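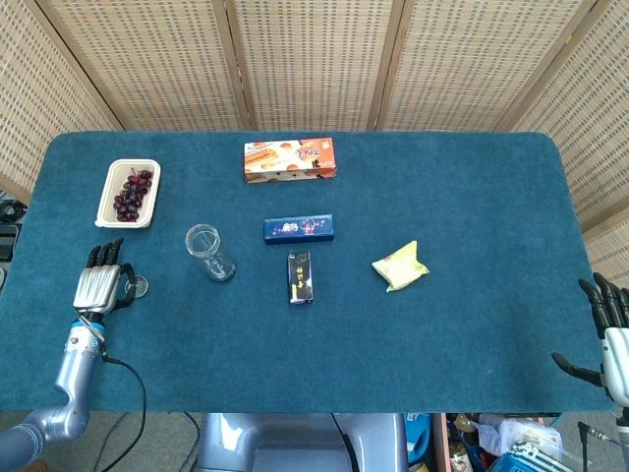 Notebook / Manipulation / Clutter trials

July 9, 2021

Carried on with the left-hand reach tests on the teal carpet. The question is still whether the grasp ranker trained on 500 synthetic layouts does any better than the plain nearest-object rule once the table has mixed shapes on it. Layout as shown: grape tray, three boxes, yellow bag, glass on its side, clear disc near the left thumb.

Ran 19 trials with the ranker, same start pose each time. It picked a workable first target in all but six. Every one of the six was the glass or the disc. Depth returns through the clear disc and glass are mostly carpet, so the ranker scores them as flat ground and plans straight across. The boxes gave no trouble, including the small dark one lying at right angles to the navy one.

Chrysanthi thinks we should mask transparent items by colour edge before ranking. I'd sooner try the Birkmont depth fill first - it's already in the Skunness branch and costs 192 ms a cycle, which we can afford at this arm speed.

The nearest-object rule hasn't been run on this layout yet. Yoshinori has the script.

To do: re-zero the left wrist, tie back the cable on that side, repeat with the glass upright. Grapes stay in the tray until the grip force limit is sorted out.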